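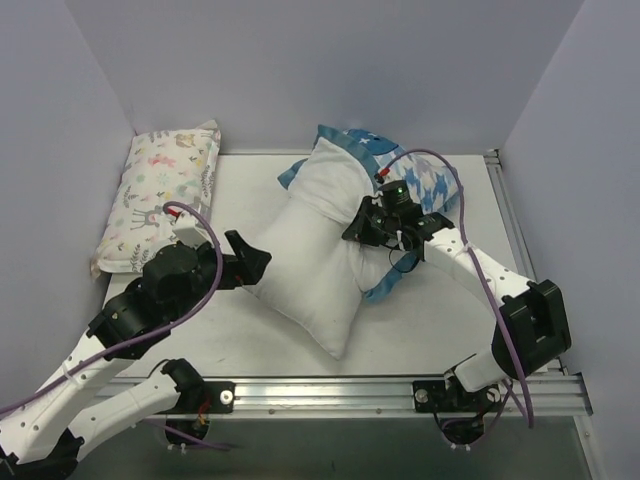

Pillows on a white tabletop, one with a pastel animal print.

Drusstead Tallolard 5 Portable Power Bank
Item 141

Charges phones, tablets, earbuds, most small stuff. Two USB-C ports, one USB-A. Ships with one short USB-C cable, no wall plug in the box.

Back in stock as of August 13, 2019. Gray only for now, the blue is still on order.

What changed from the last Tallolard
Second USB-C port, finally. Both ports take power in and put it out, so it doesnt matter which one you plug into. The power button moved to the short side, people kept pressing it in their bags. Same case size, so the old sleeve still fits.

Charging
Full recharge overnight from a regular phone charger. Quicker with a tablet charger. You can charge the bank and a phone at the same time but both go slower. Phone gets priority.

Low-power mode for earbuds and watches: press the button twice, light goes green. Without it the bank may shut off early on very small devices. Press twice again to turn it off.

Battery life
Rated for 600 charge cycles. Expect less run time in the cold. If it's going in a drawer for the winter, leave it half full and top it up every few months.

Lights
Four white = full
One white = charge it soon
One white, blinking = nearly empty
Red = too hot, unplug and let it sit

Works with
Most USB-C phones and tablets. Older phones with micro-USB need the Prinine cable, sold seperately. Laptops: no. Some will show a charging icon but the battery still goes down, please don't order it for that.

Yu sleeve
Soft pouch, zip top, inside pocket for the cable. Fits this one and the previous Tallolard. Doesn't fit the Tallolard Mini. Not waterproof.

Shipping and returns
Leaves the warehouse next business day. Ground only, batteries can't go by air from us. Returns within 30 days, box and cable included. If the case is swollen or cracked do not mail it back, write first.

Bulk orders
Price break at 100 units. Logo printing on the flat side, one color, send a vector file. Allow extra time for a proof. Ask for Sorcha MacLeish in the orders office, she does all the quotes.

Warranty
One year, covers the bank and the ports. Cable not covered. Keep your order number, we need it for any claim.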